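Takside Household Guidance
Caring for Painted and Laminate Work Surfaces

Work surfaces in kitchens and utility rooms are best cleaned little and often. Residents are advised to wipe them down each evening with a soft cloth, warm water and a small amount of dish soap, then to dry them with a clean towel. Standing water should be removed promptly, particularly along seams and around the sink.

Abrasive pads and scouring powders are not recommended. They leave fine scratches that hold grease – and a scratched surface will stain sooner.

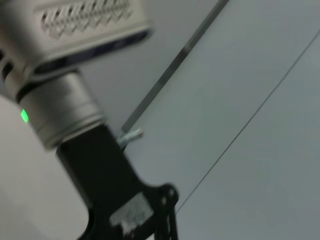 A reader in Broltudgate asks whether baking soda counts as an abrasive. It is mild, but it should be mixed with water to a smooth paste and applied without pressure. Leave the paste on the mark for 5 minutes and rinse well.

Stains

Coffee, tea and fruit juice usually respond to the paste described above. It may be repeated up to 3 times. For ink, dampen a cotton ball with rubbing alcohol, test it first in a corner, and keep the room aired. Bleach must never be combined with vinegar, ammonia or any other cleaner.

Heat and cutting

Use a trivet under all pans, including those that have cooled for several minutes. Cutting boards should be placed on a damp cloth to prevent slipping.
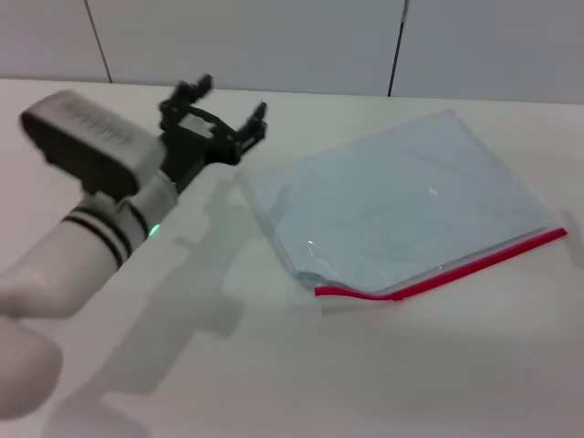

White tabletop, pale gray background.

Cloths should be washed on a hot cycle and dried fully before they are put away. Sponges are to be replaced every two weeks – sooner if an odor develops.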